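April 2022
Wim Jacobs

Clivau Mending Library: progress report to the Plumbridge Fund

We are halfway through the grant and I have a lot of good news to pass on. The mending library opened in the old Kuipers shoe shop in November, and 2,313 items have come across the counter since then. Coats lead by a mile, followed by school pants and (a surprise to me) curtains. People wait with their coffee and end up helping the person next to them thread a needle, and I love seeing it!

Your first payment went on three secondhand sewing machines, a steam iron and a year's rent. We came in $200 under on the machines and put the difference into zippers and good thread, which we were burning through much faster than planned.
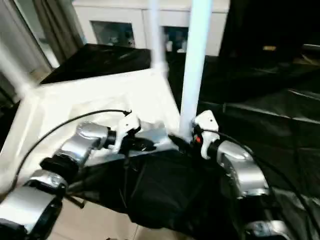 Evening classes have been full every week. We started with hems and buttons, then moved on to patching, and the spring group asked for linings, so we are writing that course now. Dark cloth is what beginners find hardest. Anyone who has tried to find a seam in black fabric when it is bunched up like the piece in the photo will know why, and we now teach people to smooth it flat and chalk the line before they pick up a needle. White chalk works better than the wax kind, which leaves a shine on wool. We also bought two bright clip lamps, and the evening group says they are the best thing in the building.

The Surnthorpe branch is slower going. The church hall there has only one morning free, and that clashes with the market. Still, 40 people have signed up for a library card, and the hall has offered us a cupboard so we can stop hauling the thread boxes back and forth on the bus.

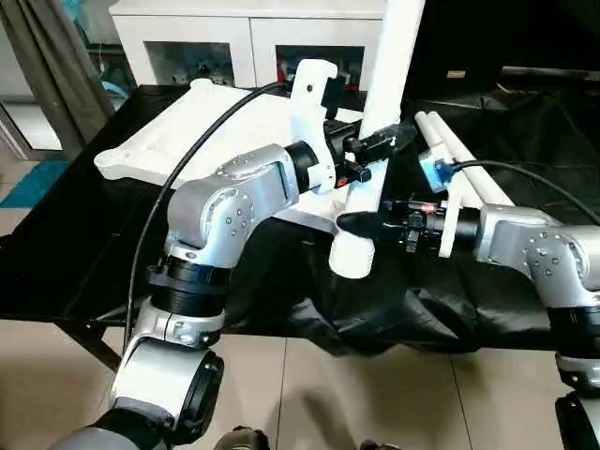
Next steps

Before the second payment we plan to finish the linings course, settle a better time at Surnthorpe and get both sewing machine tables raised for taller people, me included. I would also like to move $200 from printing to lamps if you are happy with that. Most of our new members hear about us from a neighbor, and the last box of leaflets is still nearly full.

The receipts are in the folder I sent with the budget sheet. Do come by on a class night if you can, and bring something with a hole in it!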